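Interim Progress Report: Comparison of Arm Cameras and Controllers for Household Fetch Tasks

Submitted to the Drivham Foundation, Assistive Technology Program
Prepared by Jong-dae Koo, Project Lead, Sasimton Center for Applied Robotics

1. Purpose of this report

This report covers work completed under the second funding period of the household fetch project. The grant supports a comparison of camera placements and arm controllers for a mobile arm that retrieves small items for people with limited reach. The period ended in October. The Center was asked to report on the simulated trials before any hardware is purchased, and the results below are limited to those trials.

2. Work completed

The project team built a set of living room layouts in simulation and ran the same fetch tasks in each with two controllers. The first, referred to here as Nam, plans a full path before the arm moves and replans only if the target is lost. The second, Fumetti, corrects the motion continuously from the camera image. Both controllers drive the same simulated arm and the same parallel gripper, so that any difference in outcome can be assigned to the controller or to the camera.

Two camera placements were tested with each controller: one fixed to the wrist of the arm and one mounted on the mobile base. Image resolution was kept low in all trials. The hardware budget does not allow for a high-resolution camera on the wrist, and the team considered it more useful to learn the limits of the affordable option at this stage.

Each combination of controller and camera was run for 200 trials. Start positions were varied, and the order of trials was randomized. A trial was recorded as a success when the item was lifted and held clear of the surface until the time limit.

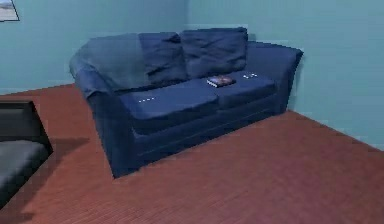

Items resting on upholstery proved more difficult than items on a hard surface for every combination tested. A thin item on a seat offers little height for the fingers to close on, and the approach angle is limited by the backrest and armrests. Nam performed poorly on these tasks with the base camera, failing in 33 percent of trials. Most of the failures were recorded as early finger contact with the cushion. Fumetti with the wrist camera reduced the figure to 27 percent, which the team regards as a modest gain. It does not yet meet the target agreed with the Foundation.

The wrist camera also introduced a problem of its own. During the last part of the approach the fingers hide a portion of the target, and Fumetti sometimes corrected toward the visible part and closed off center. A short hold on the last clear image, lasting up to 2 seconds, was added to the controller late in the period. Early runs with this change are encouraging, but they were not included in the figures above.

3. Hard surfaces and tall obstacles

A second group of tasks placed the target on low furniture with other objects nearby. These tasks were intended to test whether each controller could keep the arm clear of a tall object while reaching for a small one. The planned paths produced by Nam were more predictable and left a wider margin. Fumetti reached the target sooner in most trials but passed closer to neighboring objects than the team considers acceptable for use in a home.
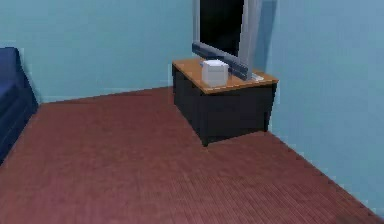
Figure 2. Simulated room with low cabinet, monitor and small white cube.

Dark surfaces and dark objects were a further source of error with the base camera. At the resolution used, the edges of adjoining dark shapes were often merged by the detection software, and the resulting obstacle outline was larger than the object itself. Nam treated the enlarged outline as solid and in several trials reported that no path was available. The detection threshold has been adjusted, and the affected trials will be repeated.

4. Variations from the approved plan

The original plan included a comparison of two grippers in this period. That work has been moved to the next period. The team found that the contact model for soft cushions needed correction before a fair comparison of finger shapes could be made, and the correction took longer than scheduled. No additional funds are requested. Staff time set aside for the gripper work was used for the contact model and remains within the approved total.

5. Work planned for the next period

The repeated base camera trials will be completed first, followed by a full set of runs with the revised version of Fumetti. The gripper comparison will then proceed with the wrist camera only. The team also intends to test a combined arrangement in which Nam directs the arm to a point near the target and Fumetti completes the approach.

A recommendation on camera placement will be submitted before the hardware order is prepared. The Foundation's approval of that recommendation is requested in writing, as the supplier requires a confirmed specification at the time of ordering.

Contact: Jong-dae Koo, Sasimton Center for Applied Robotics | Copyright Sasimton Center for Applied Robotics. All rights reserved. | Back to top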